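Small drawer boxes: your questions
Clearing a desk with a tinted plastic box, and whether it's worth the bother. 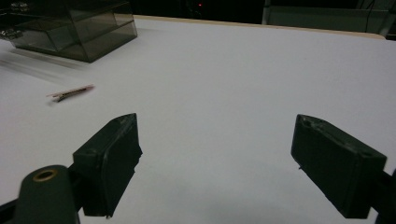
2 min read

Do I need one?
Maybe not. If everything you own fits in a mug, keep the mug. Sellers say a box makes you tidy. I've seen plenty of full boxes on messy desks.

Does see-through plastic help?
A little. Smoky plastic shows you that something is in there, and you still open it to find out what.

What about tiny things?
They get lost in big compartments. Fouzia Kiani swears by one kind of item per compartment. I lasted until September.

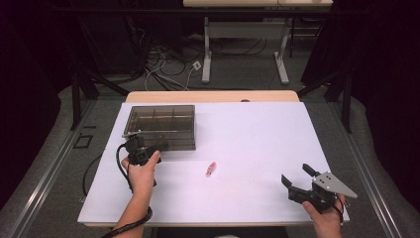

Smoky box and one small pink item on the white board.

Should I label it?
Label it if other people use it. Otherwise wait 30 days and see what you still open.

Are the pricey ones better?
I paid almost 600 for a Kiver set and can't say so. Check that the drawers slide before you pay.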